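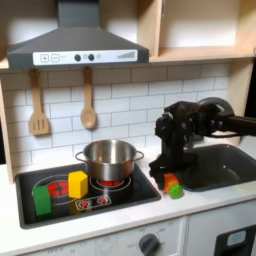 Play kitchen seller promises "realism," parents get a printed knob

Apr 5, 2025

Movau, which sells wooden play kitchens to families and day care centers, says its new Prisside model will get children cooking "the way grown-ups do." That is a lot to ask of a cooktop whose coils are drawn on.

The Prisside went on sale this week for $153, up from $100 for the model it replaces. For the extra money buyers get a range hood, a white tile backsplash, a sink with a faucet and two hanging wooden utensils. The saucepan is included. The play food is sold separately, in sets of three.

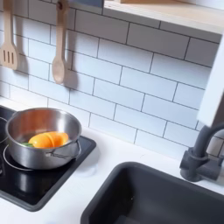 The Prisside's tiled backsplash, with the hanging spoon and the sink and faucet.

Genivaldo Honorato, who handles product for Movau, said the company spent most of its time on the surfaces. "Kids notice when a kitchen looks like the one at home," he said. Asked whether Movau had tested that with any kids, he said a study was planned but gave no date for it.

It is a nice-looking piece of furniture, no argument there. Whether a 3-year-old cares about the grout is another question, and Movau has offered nothing beyond its own brochure to answer it. The brochure also says the kitchen "builds healthy eating habits," and it backs this up with a drawing of a carrot.

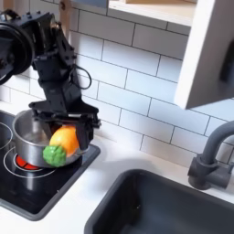
Horațiu Olteanu runs the Nyarko day care, which bought two of the older kitchens in January. He isn't in a hurry to trade up. His groups will cook anything in anything, he said, and blocks go in the soup as often as vegetables do. "They had a great time with the old one. I'd like to hear what the new hood teaches them that a cardboard box doesn't."

Movau says a matching refrigerator, the Traltotura, will follow. The company would not give a price or say whether current owners will get a discount.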